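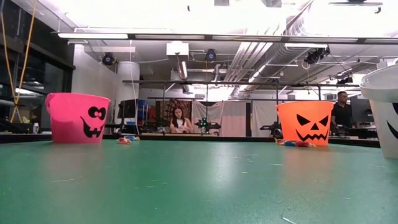
4. Filling the buckets

Set up on any flat table with a wipeable top. Fit the handles first (see section 3) and check that both ends have clicked in.

1. Stand the buckets upright with the printed faces towards you.

2. Tip out the wrapped sweets and put them in small groups, one group for each bucket.

3. Fill each bucket to 2 cm below the rim. The Bollado bucket holds up to 19 small wrapped sweets at this level.

4. Put heavier items in first — boxed raisins, for example — and sweets on top.

5. Lift by the handle and hold for a few seconds. If the rim bends inwards, take some out.

Note: Colours and faces vary between packs. All buckets take the same handle, part 6 on the parts list.

Note: Use wrapped sweets only. The inside is not suitable for loose food.

CAUTION: Do not put candles or tea lights in the buckets. The plastic will melt. Battery lights are sold separately.

CAUTION: Keep small sweets and spare handle clips away from children under three.

To clean, wipe with a damp cloth and leave to dry before stacking. Do not use a dishwasher.

Bollado party range, July 2018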